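Cleaning and Keeping Dry-Wipe Boards at Home

Household tips: surfaces and stains
Compiled by Elikem Tetteh

A dry-wipe board fails in one of two ways. Either the ink stops coming off, or the surface stops taking ink evenly. Both faults are usually caused by residue, and both can be put right in most cases without buying a new board. The notes below cover the three common board surfaces, the cleaning methods suited to each, and the storage of pens.

Identify the surface first

Melamine is the cheapest surface and the most common on boards sold for kitchens and children's rooms. It is a resin-coated paper bonded to a backing board. It is slightly porous, and becomes more so with each year of rubbing. A magnet will not stick to it.

Painted steel takes a magnet and wears better than melamine, but the coating is thin. Once it is scratched through, ink enters the scratch and stays there.

Enamelled steel (also sold as porcelain or ceramic steel) takes a magnet, feels very hard and cold to the touch, and is noticeably heavier. It will stand most household solvents.

If in doubt, treat the board as melamine.

Routine wiping

Wipe the board with a dry microfibre cloth on the day it is written on. Felt erasers are convenient but hold pigment, and a loaded eraser puts back nearly as much as it removes. Wash microfibre cloths at 40 degrees without fabric conditioner. Conditioner leaves a film on the cloth, the cloth transfers it to the board, and the next line of ink will bead or break up.

Once a week, wipe with a cloth dampened in warm water and one drop of washing-up liquid. Rinse with a second cloth and plain water, then dry. The rinse should not be skipped. Dried detergent is a frequent cause of patchy writing.

Ink left for several weeks

Dry-wipe ink contains a release agent that keeps the pigment from gripping the surface. As the solvent evaporates the ink hardens, and after a month or more a dry cloth will often only polish it. Work in this order and stop at the first method that succeeds.

1. Write over the old mark with a fresh dry-wipe pen, wait five seconds and wipe. The new solvent softens the old ink.
2. Use isopropyl alcohol at 70 per cent on a folded cloth. Press for ten seconds, then wipe in one direction.
3. On enamelled steel only, use a little acetone on cotton wool. Acetone will dull melamine and may lift painted coatings.
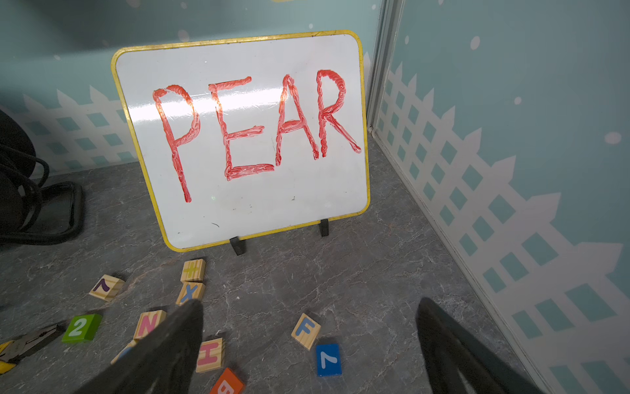
Red and green inks are commonly the slowest to shift. Red in particular tends to leave a pink shadow on melamine after the line itself has gone. A second pass with alcohol, using a clean part of the cloth, removes most of it. What is left after the third pass has soaked in and is best ignored.

Permanent marker on a dry-wipe board is dealt with by the same steps. Method 1 works better than most people expect, provided the pen used is new and wet.

What not to use

Cream cleaners, scouring pads and melamine sponges are all abrasive. The sponges do remove ghosting, and for this reason they are often recommended, but they take the gloss off with it. Within a few uses the board marks more readily than before. Where the gloss has already gone there is little more to lose, and a sponge may be used to get a last few months from the board.

Toothpaste is an abrasive in the same way. Hairspray was once a reasonable suggestion, when most brands were high in alcohol. Many are now lower in alcohol and leave lacquer behind.

Furniture polish and car wax are sometimes put on to restore a shine. The board looks better and writes worse.

Resurfacing

A melamine board that can no longer be cleaned can be recoated. Iddrisu Quaye refinished two boards for this page, one with a brush-on dry-erase coating and one with self-adhesive film. The brush-on coating needed sanding with 240 grit and then 400, a full degrease, two thin coats and a week's curing before use. The film was applied wet, with a squeegee, and was ready the next morning. The film gave the flatter finish. The coating went better round the corners.

Either method costs more than a small new board. They make sense for large boards and for sections of wall.

Frames and edges

Plastic frames collect a grey line of pigment dust where they meet the writing surface. Remove it with a cotton bud dipped in alcohol. Do not flood the joint. On fibreboard-backed types, liquid that gets under the frame swells the edge, and the surface lifts in a ridge that cannot be pressed flat again. Scuffs on a coloured plastic frame respond to warm soapy water and a soft nail brush. If the colour has worn through, leave it alone or paint it with a plastic primer and enamel.

Check wall fixings once a year. Boards loosen under sideways wiping more than under their own weight. For a board over 3 kg, use two screws into proper plugs. Adhesive pads are adequate for light boards on gloss paint and poor on emulsion.

Pens

Store pens flat. Kept nib up, the ink drains away from the tip and the line turns pale and streaky. Kept nib down, the pigment settles and the pen may blot. A pen that has been stood the wrong way can often be recovered by leaving it flat overnight with the cap on. Do not shake it with the cap off.

A nib worn to a wedge gives lines of uneven width. Some nibs can be drawn out with tweezers and reversed.

Replace pens when they squeak. A dry pen is pressed harder, and a hard nib does more damage to melamine than a year of wiping.

Position

Keep boards out of direct sun and well away from the hob. Heat sets ink, and cooking grease gives the same beading as fabric conditioner. In a small kitchen the inside of a larder door is a sensible place. A board near a kettle should be wiped dry each evening.

Supplies

Isopropyl alcohol is sold by chemists and electrical suppliers. Decant it into a labelled 300 ml pump bottle, keep it away from flames and out of children's reach, and open a window when using it. Rags wetted with acetone should be dried flat outdoors before they go in the bin.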